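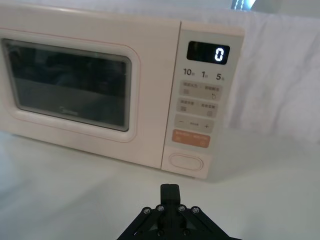 Countertop microwave: common questions
Hilness shared kitchens, Ludine and Doltthorpe buildings

What does the single 0 on the display mean?
No cooking time is set. The oven is idle and will accept a new entry.

What are the 10, 1 and 5 under the display?
Quick-time markings. Check the small unit character after each number before relying on it.

How do I change a value?
Use the wide bar with the minus and plus signs. Press once per step.

How do I open the door?
Press the recessed rectangular button at the bottom of the control panel. The door swings to the left, so keep that side of the counter clear.

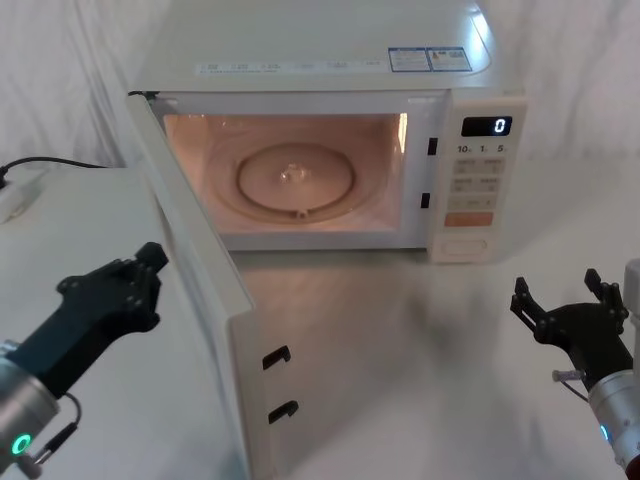
Can I run it without the glass turntable?
No. The turntable must sit level on the roller ring and engage the center hub. If it rocks, lift it out and reseat it.

How do I clean the cavity?
Heat 200 ml of water in a microwave-safe bowl at 800 W, let it stand for up to 60 seconds, then wipe the walls with a soft cloth. Do not use scouring pads.

Should I clean the latch slots?
Wipe around the two black slots beside the opening with a dry cloth. Do not spray cleaner into them.

May I peel off the stickers on top?
No. Leave them in place.

Who handles faults?
Jitendra Gautam for Ludine, Solange Leclerc for Doltthorpe.

Last revised 1/23/20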